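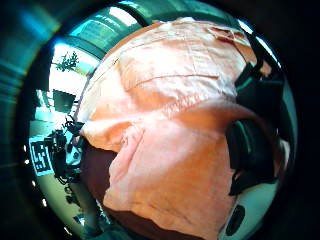

Tickets for the Irkham Town supporters' Christmas dinner are now on sale from the club office, and members have until the end of next week to reserve a place. The dinner will be held in the upstairs hall of the Drastside Hotel, with doors opening at 7pm and food served from 7.30pm.

Last year 275 people came and many others had to be refused at the door, so this time the hotel has agreed to open the side room as well. That gives us 284 seats. Tables are for eight or ten persons, and smaller groups will be placed together — please write on the form if there is somebody you would like to sit near.

The price is £15 for adults, with a reduced price for juniors who play in our youth teams. It includes the meal and a first drink. Vegetarian dishes can be ordered when you buy your ticket, but not on the evening itself.

First team captain Glória Vilela and goalkeeper Dalia Sproģis will both attend, together with most of the squad. After the meal there will be a raffle, and the match ball from the 3-1 win against Flatden in April will be sold by auction. All money from the auction goes to new floodlights for the training pitch.

A coach will leave the ground at 6.30pm and return at midnight. Seats on it are free but must be booked.

To reserve, please speak with Margarida Serrano in the office, or leave your form in the box beside the turnstiles before Saturday's match. Payment can be made by card or cash.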